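2018-10-02

Rain since the morning, and I came to the lab before seven so that I could have the big machine alone. The plan in my notebook was written already last week: take the policy trained in the Poltedus rooms and measure how much it loses when the walls and the floor change but the task stays the same. I write the day here in order, because the last time I wrote only the results, and in October I will need also the mistakes.

First mistake. I started the batch with the old configuration file, the one where the head camera is four degrees too high. It ran almost forty minutes before I noticed. I stopped it, deleted the output, and drank my coffee standing, as a punishment. Then I corrected the file and put a copy of it into the results folder. From now on every run must carry its own copy.

The design is simple. There are 300 episodes with the original house textures and 300 with the textures drawn at random from the Fontes set. Same start poses, same seeds for the physics, same policy weights. Only the surfaces are different: wall color, floor wood, doors, what hangs on the walls. The task is to close the lid of the toilet, and the starting angle of the lid is taken from a list which is the same for both groups. I was asked in the group meeting why such a humble task. My answer was that the lid is one hinge, so the success can be read from one number, and I don't need to argue with anybody about what is a success. I still think it is a good answer, although people laughed.

The first group finished before lunch. The policy closed the lid in 74 percent of the episodes. In my summer notes the number was a little higher, but the summer version had the lid starting always from the same angle, so I do not compare them.

The second group was slower, I think because the textures must be loaded again for every house. While it was running I read the Lendia report one more time. They say that random textures during training are enough and that the arrangement of the room is not important. I am not convinced. Their rooms are all almost empty, and a policy that never saw a crowded wall has no chance to be confused by one. I wrote two questions in the margin, and I will send them by mail when I can say them politely.

In the afternoon I had the second number, and it was lower by 20 points. I was expecting a drop, but not so large. I checked the seeds, then I checked them again. The seeds are right. So the drop belongs to the textures, or to something that comes together with the textures, and these two possibilities I could not separate by looking at a table of numbers.

For this reason I spent the rest of the afternoon with saved views from the second group, going through the failures by hand. It is slow work but I like it. I made three piles. In the first pile the robot drives too close and the arms have no space to work. In the second pile it stops too early. In the third pile the base is at a reasonable place and the grippers go to something which is not the lid. This third pile is the interesting one, and it is larger than I would guess. In many of these rooms there is some bright thing near the toilet, and the dark wall makes it still brighter.

I kept one view from the review to paste in here, because the whole question is inside it: dark walls, a strong orange floor, and the two colorful decorations just by the tank.

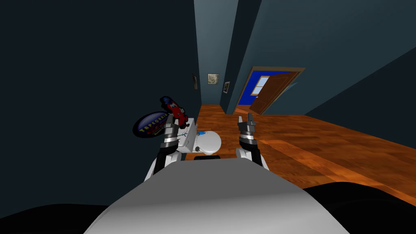

Texture group, view over the robot's body. Lid closed, left gripper up in front of the tank, right gripper open and empty.

I looked at this one for a long time. The left gripper is nearly on the red decoration from where the camera stands, and it hides a part of the sign, but it is only one direction of view and I must not read a depth from it. A single view also cannot tell me what the policy was attending to. For that I need the attention maps, and the tool for the maps is broken since the Randar update. Tomorrow I will try to install the older version in a separate folder and not touch the common one.

What I can do without the maps is a third group. Same random surfaces, but with everything on the walls removed. If the success comes back, the decorations are guilty. If it stays low, it is the color of the walls and floor, and then Lendia is at least wrong in a different place from where I believed. I prepared the file and read it two times, including the camera angle. It says zero offset. I started the run at half past six and wrote the folder name on the whiteboard.

Small things to remember. The lid angle must be saved at every step, also after the episode is finished, otherwise I cannot see if it opens again. The plot should have the same vertical scale for all the groups. Ask for more disk space, the views are eating it.

Walked home under a borrowed umbrella. Soup, then one hour of reading, and I have not opened the remote screen to look at the run.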